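# Talk notes: The bin by the door

April 14, 2026. Slide one stays up while people find seats. Don't start until the coffee line clears.

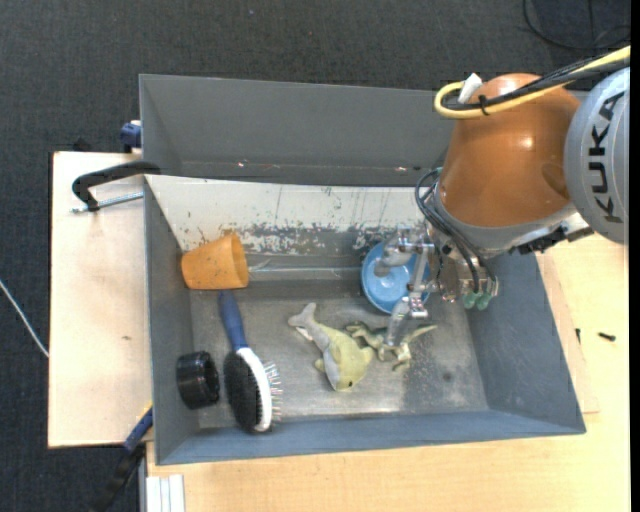 *Slide 1: Gray bin with a flower pot, a grooming brush, a shark and a dinosaur.*

Hi everybody, I'm Napaporn Wongsuwan, and I want to talk about junk! Well, the stuff in your house that doesn't have a place to live. (Wait for the laugh. If there's no laugh, keep going, it's fine.)

Ask the room: who has a bin like this? Hands up. Keep your hand up if you know what's at the bottom of it. Give them a second, people like to look around at each other.

Okay, so look at what ended up together. Orange plastic flower pot, lying on its side. A pet brush with a blue handle. A toy shark, a little green dinosaur, and a black round cap that could be a lid or could be off a lens, and I've changed my mind about it every time I've practiced this talk. Garden, pet, kid, mystery. Four different parts of a house, one bin.

**The mystery lid bit**

Stay on the cap for a minute, it's my favorite. Every home I've ever helped with has one of these. You can't throw it out, because the day you do, you'll find the thing it goes on. So it moves. Drawer, shelf, bin, back to the drawer. I had a client in January who had carried a jar lid through three apartments (tell the short version, the long one eats up the whole talk).

What I tell people: give the lids one small box. Write the month on it. If a lid hasn't met its partner in six months, out it goes, and you're allowed to feel sad for one evening.

And then there's the blue round thing up near the far wall. Plate? Lid? Let the room vote. I'm leaning plate, but I'm easily talked around.

**Why the bin itself matters**

People skip this part and it drives me a little nuts. Look at the walls, they slope in. The floor of a bin like that is smaller than the opening, so things slide toward the middle and pile up on each other. Great for balls. Terrible for anything with a handle! If you've got brushes and pens and spoons, you want straight sides.

Also, it's a bin that has had a life. Scuffed floor, white paint chipping on the far wall, dark streaks. I love a beat-up bin. Please don't go buy new ones before you sort. I once spent $30 on a matching set from a shop called Festel and every one of them was the wrong height for my shelf, and they sat in my hallway holding (you guessed it) lids.

Note to self: don't rant about Festel past this point. Their drawer liners are good.

**The pet brush**

Slow down here, the dog people perk up. A brush with bristles and metal pins on the same head should not be rolling around with toys. Pins catch on things and little fingers find them. Mine hangs on a hook by the back door, next to the leash, and that hook has saved me more time than any app. Walk comes first, brush second, brush goes back up.

If someone asks about cat brushes, same answer, lower hook.

**Toys**

So the shark and the dinosaur. Yellow-green belly on the shark, very handsome. When I show this to kids they want to know who would win, so if there are kids in the room, take the question. (Shark. I will not be moved on this.)

For grown-ups the point is that small animals travel. They go in the bath, in the garden, in the car. Don't fight it. Put a shallow tray where they land most often and let that be home. In the Lưu house, where I worked last spring, the tray ended up under the kitchen bench, and I'd never have picked that spot, but that's where the kids played.

**The pot**

Quick one. Plastic pots stack, so stack them, outside or in the shed. One pot alone in the house will always get filled with something, usually batteries and hair ties.

**Try it (16 minutes)**

Hand out the cards. Everybody writes down what's in their own bin from memory, then puts a room next to each item. Anything with no room gets a question mark. Walk around while they do it, and try not to talk, Napaporn.

Then swap with a neighbor and let the neighbor argue about the question marks. It gets loud. Ring the bell when it's time, the bell is in the side pocket of my bag.

**Questions**

Likely ones:

- "What about my partner's stuff?" Sort your own first. Leave theirs in one spot and tell them where it is.
- "How often?" I do mine when the lid won't close, or when I can't find the scissors.
- "Do you sell bins?" No! Sign-up sheet for the home visits is on the back table, under the Vostton tote.

Collect the pens on the way out, I lost a whole box last time.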